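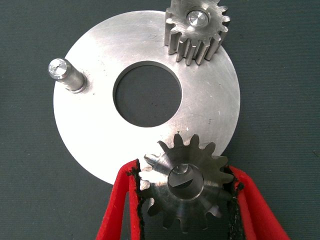 Chapter 4
Plates, Pins and Gears

Most small machines are built up from a flat base. In this chapter the base is a round metal plate with a large hole through the middle, and the other parts are fitted to it one at a time. The work is simple, but it has to be done in the right order.

By the end of the chapter you should be able to:
name the main features of a round plate
check that a pin stands square to the face
tell a spur gear from other kinds of gear
lay out parts on a mat before assembly

4.1 Before you start

Clear the bench and put down a textured mat. A dark one is best, as small steel parts show up well against it and are less likely to roll. Wipe the plate on both faces with a dry cloth. Fine circular marks left by machining are normal and do no harm. Light scratches can also be ignored, but run a fingertip round the rim of the central hole and remove any burr you feel.

4.2 The plate and its pin

A pin set near the outer edge of a plate may act as a stop, a locator or a short axle. Many pins have a shoulder, a small step where the diameter changes. The shoulder fixes how far the pin goes in. If there is a gap beneath it, take the pin out and clean the hole before trying again.

Check the pin with a small square from two sides. It may look as if it leans when seen from an angle, so do not judge it by eye.

4.3 The spur gear

A spur gear has straight teeth cut parallel to its axis. Stand one on its face and the teeth look like a row of short columns. Two spur gears will run together only if their teeth are the same size and their shafts are parallel.

When one gear drives another, the speeds depend on the number of teeth. A gear turning at 500 revolutions per minute will drive a gear with twice as many teeth at half that speed. Worked problems of this kind are given in section 4.6, using the Clandow training set.

Key words: burr, face, rim, shoulder, spur gear

Read section 4.4 on fits before you begin the Clerkside exercise.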